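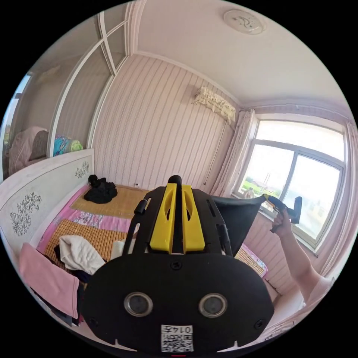

2021-08-25
Course notes by Hanna Sydorenko

Today we look at buying, or renting, a hand-held gripper kit for collecting demonstrations. I've gone through two offers with last year's group and I'll give you my honest take on both, so bring your own opinions to the lab!

The first is the Burkex kit. You get one gripper, a charger, a case and a license for the Arnari software, all for 746 dollars. The price is fair, I think (I've seen worse bundles for more), but read the license before you fall in love with it. It covers 200 recorded episodes a month, and a student who is enjoying herself can go through nearly all of those in a long weekend. After that you pay for the next block.

The second is a rental from Idullow. They charge 400 dollars for 14 days, shipping both ways included, and someone on their side checks your recordings and sends back notes. I liked the notes a lot. They were blunt – one of mine just said "slower" – but my second batch was much better for it.

Now, what should you look at when a kit lands on your desk? Start with the fingers. Soft things are the real test, so try towels, bedding, a shirt in a heap. A finger that does fine on a plastic cup can slide right off a thin sheet. Then pick it up and work with it for a good long stretch before you decide about the weight. My wrist had strong views on the Burkex one.

Check the labels too. Both suppliers use a printed code to tell one gripper from another, and if you swap units halfway through a job you need to write that down in your log.

For homework, read chapter three of the Trương booklet (the part on household tasks) and write me one page on which offer you'd choose for a small team folding laundry in real homes. Give me prices, and tell me what you'd ask the supplier before signing. I changed my own mind in February after a phone call, so do call them.

Contact: Hanna Sydorenko, course office | © 2021 | Back to top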